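Graham Hartley spent 11 years selling advertising for regional radio before he joined Numden, the on-demand audio and video service that started in Baltine and now runs in 13 cities. He became head of programming in September. We spoke by phone at two in the afternoon, between his meetings about the spring schedule.

Numden began as a catch-up app for local stations. People who missed the morning show could play it later, and the stations kept most of the ad money. Hartley says the business has changed a good deal.

"Catch-up is still what brings people in," he says. "But it isn't where they spend their time. They come for one show and then they stay for something we made ourselves."

The company now makes 14 original series, most of them short video programs on food, local history and high school sports. Episodes run under 15 minutes. Hartley would like some of them to be longer, but says the viewing numbers don't support it yet.

"I have producers who tell me every month that they need half an hour," he says. "Then I show them the chart of when people stop watching. It's a hard chart to argue with."

The biggest news this year was the deal with Mottram, a cable operator that had tried to build its own streaming app and then shut it down. Under the agreement, Mottram subscribers get Numden as part of their package, and Numden gets a channel button on the Mottram set-top box.

Hartley was in favor of the deal from the start, though he admits it took longer than he wanted. The talks went on through the winter and stalled twice, both times over who would hold the viewing data.

"We ended up sharing it," he says. "They see what their customers watch, we see it too, and neither side can sell it on. I would have signed that on the first day." 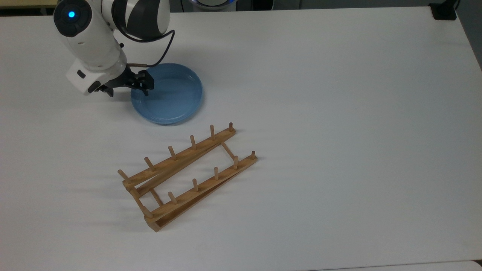
He is less certain about subscriptions. Numden is free with ads, and there is a paid version without them that has been available for 2 years. Hartley won't say how many people pay for it. He does say that it's fewer than the company planned for, and that most of them signed up for one sports series and left when the season ended.

"You can't be upset with them for that," he says. "They paid for what they wanted and they got it. Our job is to have the next thing ready, and we didn't."

A rival service, Wurnitura, has gone the other way and put nearly everything behind a monthly fee. I asked whether he thought that could work with local programming.

"It might, for them," he says. "They have a bigger back catalog than we do. I watch it at home, so I'm one of the people paying. I just don't think a city council recap is something you can charge for."

Council coverage is one of the areas he wants to expand. Numden carries live meetings from four cities and cuts them into short clips the next morning. The audience is small, but Hartley says it comes back every week, and local advertisers have asked for it by name.

As for the app itself, he agrees with the complaints in the user reviews. Search is slow, and the player forgets your place if you switch from a phone to a television. A new version is being tested in Baltine, and he expects it to reach the other cities by summer.

"I've got it on my own phone," he says. "It remembers where I was. Search is still being worked on."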